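Histus Cell: Teaching FAQ

How is a new task taught?
The operator moves the arm by hand in freedrive, or jogs it from the pendant, and saves a demonstration. The current board set has 38 demonstrations. Valtteri Lindqvist keeps the index.

Which parts are on the board?
Circuit-board strips in slot holders, a processor in a square holder, and a 2.5-inch drive in a blue tray.

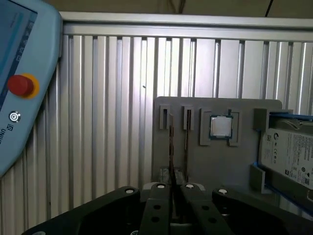
Strips are taught first. Approach with the fingers parallel to the strip and save a waypoint 17 mm before contact – the replay slows down from that point.

Can I teach from the pendant only?
Yes. Use it for the last part of an approach, where hand guiding is too coarse. Keep hold of the pendant while the arm is live. 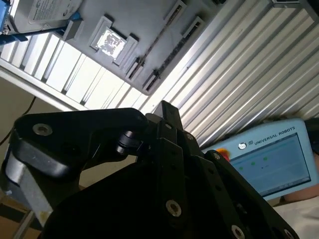

Why was my demonstration rejected?
Usually a pause over the limit or a missing gripper event. Error 323 means the start pose was not saved. Record it again from home.

Who approves changes to the fixture?
Hubert Wysocka, Nurville site. Demonstrations saved before the March layout do not carry over.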